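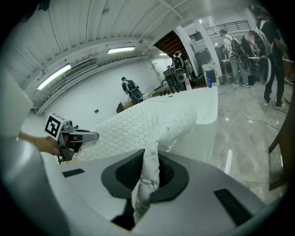 **Skumeven Textile Group – Minutes, January 6, 2022**

Present: Aurelia Baumgartner (chair), Dougal Cowie, Tươi Võ, Ursina Ruchti (minutes)
Apologies: Severin Fankhauser

Minutes of the previous meeting were accepted with one correction. The curtain lining was ordered from Tradier and paid for out of the sewing budget, so it should not have been listed under donations. Sorry, that one was mine! – U.R.

**1. White textured fabric**

We spent most of the meeting on this and it was a real pleasure. Tươi is very taken with the fabric, and by the end the rest of us were too. It has small perforations all over, packed close together, with quilted bumps between them, and the texture comes up beautifully under the ceiling tubes. Aurelia said she has wanted something like it for the bedspread project ever since the August open day.

Dougal asked whether the holes would catch when the fabric is folded. Tươi thinks a loose fold is fine but is less happy about twisting. A length of it twists up into something close to a rope, and the bumps bunch together in the folds. Dougal likes the rope look a lot and would like to try it for tiebacks. Tươi wants the bedspread panels kept flat until they are cut. We agreed to do both, with the tiebacks coming out of whatever is left at the end.

Agreed:

- Panels to be cut at 90 inches. Tươi to cut, Dougal to hold the other end.
- Trim panels to be 42 inches, with the pattern running lengthwise.
- Dougal to make 2 sample tiebacks, one twisted tight and one slack, and bring them next time.
- Cut pieces to be rolled on tubes and labeled on the inside of the tube.

**2. Folding method**

Ursina asked for one method everybody uses, as we have at least three going at the moment. Aurelia showed hers: lay the fabric across the table, pinch the left end, smooth toward the right, then bring the far edge over. It went very nicely with the cotton. Tươi prefers to start from the middle and let both ends hang, and made a good case for it with heavier cloth.

Long discussion, all of it cheerful. Aurelia's way will be used for anything that fits on the table, and Tươi's for anything that hangs over. Ursina to write both up on one sheet of paper and tape it inside the supply cabinet door.

**3. The table and the room**

Everyone loves the glossy white top. Fabric slides over it without snagging and it wipes clean in no time. The one drawback is that white on white is hard to see when you are looking for a cut line. Dougal suggested blue washable chalk, and Aurelia has a box she can bring in. Test it on a scrap first, please, before it goes anywhere near a panel.

The marble floor got some praise as well, especially the shine on it. Please keep long pieces gathered up so they don't trail. The cables on the floor should run along the wall where they can – Dougal has offered to look into clips that don't need drilling.

**4. Bredley order**

Order 2801 has been confirmed by Bredley. It covers bias tape, two weights of thread and the wide elastic. Severin sent a note to say he will collect it and would be glad of company for the drive. Tươi offered.

We did not order the fusible interfacing. Aurelia would like to compare it with the one from Bustamante, which she used on the cushion covers and was thrilled with. She will bring a cushion so we can all poke at it.

**5. Any other business**

- Tươi asked if the good shears could be kept for fabric only. Yes, wholeheartedly. Ursina to tie a ribbon on the handle.
- Dougal has finished the sample quilt square with the wavy edge. It was passed around and much admired. Pattern to be copied for anyone who wants it.
- Severin's note also asked about a short session on mending knitwear. Lots of interest. Carried over until he is here to talk about it.
- The button jar needs sorting again.

**Actions carried forward:** iron descaling (Dougal), pin magnets (Ursina), list of spare zippers by length (Tươi).

Next meeting: date to be sent by Aurelia once Severin has replied.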